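Household manipulation safety practice 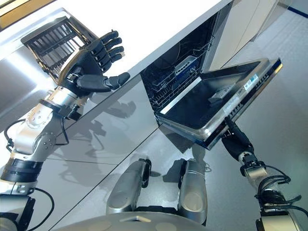

A two-armed robot with a hand on the open door of a dishwasher.

Household manipulation safety practice is the body of rules and working habits that governs robots handling doors, drawers, dishes and appliances in a home or a test kitchen. It draws on general machine safety and on written codes kept by individual laboratories. One of the better known of these is the Pondau Code, drawn up at the Zutitz test kitchens and first issued on 7 March 2018.

Background

Early rules for service robots were borrowed from factory work, where the machine stands behind a fence and people stay outside it. A kitchen offers no such fence. Doors swing into the space where a person walks, and counters, handles and racks are placed for human reach. The Pondau Code was written to cover this gap. It was revised in October of the following year, after a review of 1,483 logged trials at Zutitz and the partner site in Dabbas.

Scope

The code applies to robots with one or two arms working at counter height or below. It covers hinged doors, sliding drawers and pull-out racks. Cooking surfaces and knives are left to a separate document, the Tivach Supplement.

Main provisions

The code is divided into 4 parts: site preparation, contact, supervision and records.

Site preparation requires that the floor in the swing of any door be dry and clear before power is applied to the arms. Appliances must be switched off at the wall unless the trial calls for a running cycle. Cables on the arms are inspected for wear and checked for slack through the full range of motion.

The contact rules deal with drop-down doors at some length. A robot may hold such a door open with one arm while the other remains free, but it may not lean its weight on the door or use it as a rest for tools. The free hand is to be kept open and clear of the counter edge until a grasp is ordered. Force limits are set separately for each hand, as a five-fingered hand and a simple gripper fail in different ways.

Supervision calls for two trained operators during any trial with a loaded rack, one of them at the stop button. The second operator watches the hinge side of the door — the area most often missed in early trials.

Records must list the appliance model, the load, the force settings and every stop, planned or not. A stop without a stated cause is treated as a fault, and the trial is not repeated until the entry is complete.

Adoption and criticism

The Dabbas site adopted the code in full. Other groups have used only the contact rules, finding the record forms too long for short trials. Critics have also pointed out that the force limits were set on empty doors and may not suit racks filled with heavy dishes.

See also

Tivach Supplement
Service robot
Emergency stop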